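Fixed fees and the small print of a house sale

When my mother's house in Stetbridge went on the market, I rang three solicitors and asked what each would charge to handle the sale. Two gave me a figure over the phone. The third said it would depend. I went with the cheaper of the first two, and I have been thinking about that decision ever since.

The quote was a fixed fee. I took fixed to mean that the number would not move, and so would most people. The final bill was 300 pounds higher. There was a charge for sending money by bank transfer, a charge for checking identity, a charge for dealing with a leasehold garage and a charge for filling in a form that I had in fact filled in myself. Each of them was listed in the terms of business, on a page I had signed.

I don't claim I was cheated. The work was done properly and the sale went through in December. My complaint is about the word. If a fee has extras that apply to nearly every sale, those extras belong in the fee. Every seller has to prove who they are. Every sale ends with money being sent somewhere. A firm that leaves these out of its headline price is advertising a service that almost no client can buy. 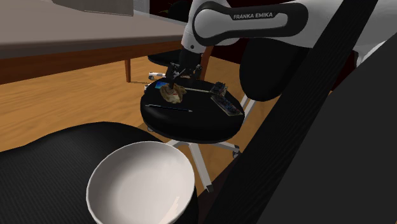
A robot arm over a round black seat.

The usual defence is that clients compare on price, so a firm that quotes the full amount will lose work to one that doesn't. I accept that this happens. Kevser Erdem ran a two-room practice in Stondley for years and quoted everything in one sum from the start. She told me people would put the phone down and ring the next name on the list. She kept doing it anyway, and most of her clients came from families she had already acted for.

That is a hard way to run a business, and I would not ask every small firm to do the same out of good manners. It needs a rule that applies to all of them. The rule could be short. Any charge that will fall on every client of that type must be included in the quoted price. Anything else must be named in the same email as the quote, in the same size of type, with the amount beside it.

I would go a little further on the question of timing. My terms of business arrived after I had agreed to instruct the firm, as an attachment at ten past six in the evening, with a request to sign and return so that work could begin. By then a buyer was waiting and I was not going to start again. Terms that affect the price should come before the client says yes.

Some solicitors will say that a client who doesn't read a document has only herself to blame. There is something in that. I should have read page four. But these are people who advise others for a living about what they are signing, and they know better than anyone how little of it gets read.

I put most of this in a shorter piece last month and had a fair number of letters back.

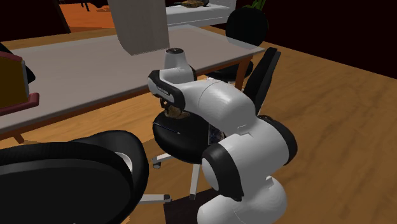
Serpil Karaca wrote that I was being unfair to the firms. Her own solicitor in Soton had charged 106 pounds extra for the garage on her lease, and she thought it was right that sellers without a garage should not pay towards hers. She would sooner see a long list of small charges than one large one with everybody's problems folded into it.

I agree with her about the garage. It was extra work, and I would have paid for it without a word if it had been in the quote. The firm knew about mine on the first call, when I was asked whether the property was freehold and said that the house was and the garage wasn't. The price I was given a minute later took no notice of my answer.

My brother is selling his flat this spring. He has asked each firm for the total he will pay, in writing, with the transfer and identity charges included. So far one has replied.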